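Stesance Project: speaker notes
Garment folding on a soft surface with two arms
Speaker: Saqib Cheema, Oton Laboratory, Zullville
Internal seminar, 28 August 2024

Opening (keep short)

Thank the chair. State that the talk covers one method and one result. The wider Stesance programme was presented in July and will not be repeated. Questions on funding should go to the project office.

Slide 1. The problem

Most published work on folding places the cloth on a hard, flat table. Homes are seldom arranged in this way. People fold clothes on sofas and beds, and we wished to know how far a policy trained on such a surface could be relied upon. A padded surface gives way when a finger presses on it, and the cloth tends to drag against the weave. Both effects change the height at which the grip should close.

Slide 2. Method

The policy receives views from the head and from the wrists. It was trained on 74 demonstrations given by trained operators. No separate model of the cloth is used. The system predicts a short run of arm movements, carries them out, and then looks again.

The one change from our earlier work is the weight given to the wrist views. When the fingers are close to the cloth, the wrist view counts for more in choosing the next movement. When they are further away, the head view leads. The switch is gradual and is learned with the rest of the policy. Mention that the idea came out of discussions with the Bermúdez group, who will publish their own account.

Slide 3. Work at hand

Pause here and allow the audience to look before speaking. 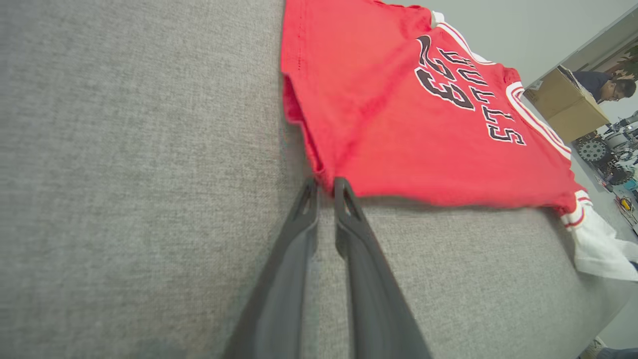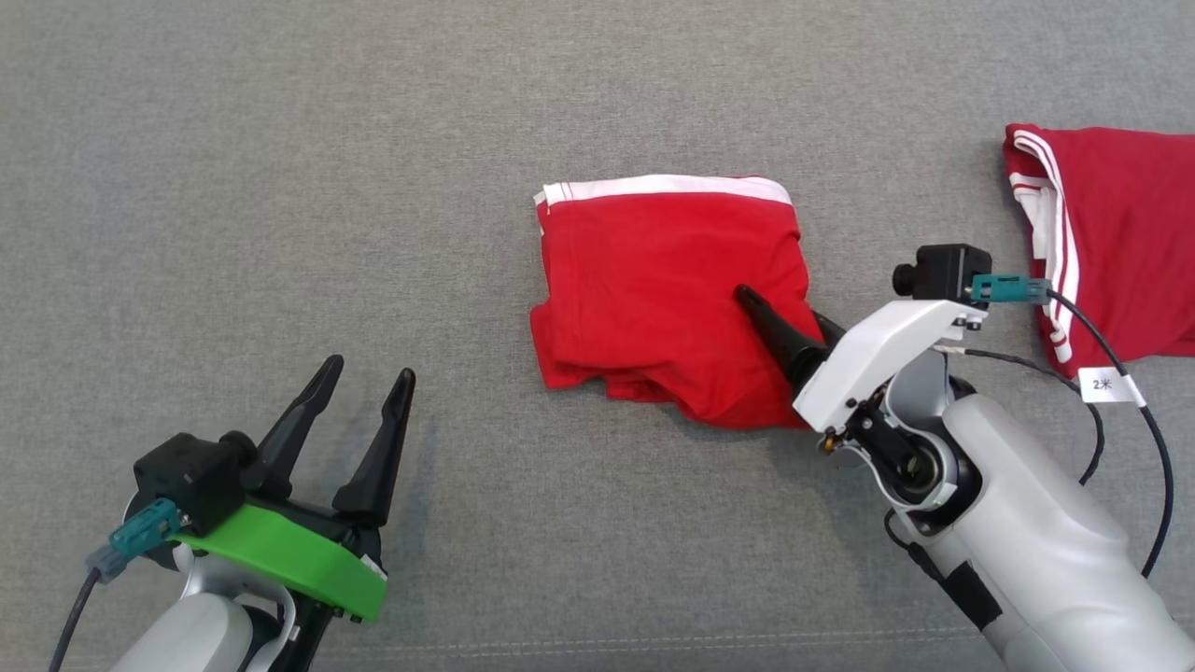 Points to make, in this order. In the first view, the fingertips are just below the folded edge of the jersey. It is this edge that the wrist camera must find, and the lettering and the trim are a help to it. In the second, one finger of the right gripper is pressing on the folded garment while the left gripper stands open and clear of the cloth. Remind the audience that both arms share one policy, so an arm that is not touching anything is still being controlled.

Slide 4. Result

The test set was 27 trials, each beginning with the garment laid out by an operator who had taken no part in the training sessions. A trial counted as a success if the final bundle had no sleeve, strap or hem outside its outline. With the earlier method, the most common fault was closing the grip too high and missing the edge. With the new weighting, this fault was recorded in 3 trials. Give the figure plainly and do not round it.

Slide 5. Limits

Say clearly that all trials used one type of surface. Plain garments without trim have not yet been tested in sufficient number, and the results should not be taken to apply to them. Speed was not measured for this study. The operators' notes suggest that the arms hesitate before the last fold, and this will be examined separately.

Slide 6. Next steps

Further trials will use plain garments and a second surface with a looser weave. The training recordings will be made available to partner groups once the internal review has been completed. Requests should be sent in writing to the Oton Laboratory.

Leave the contact slide on the screen during questions.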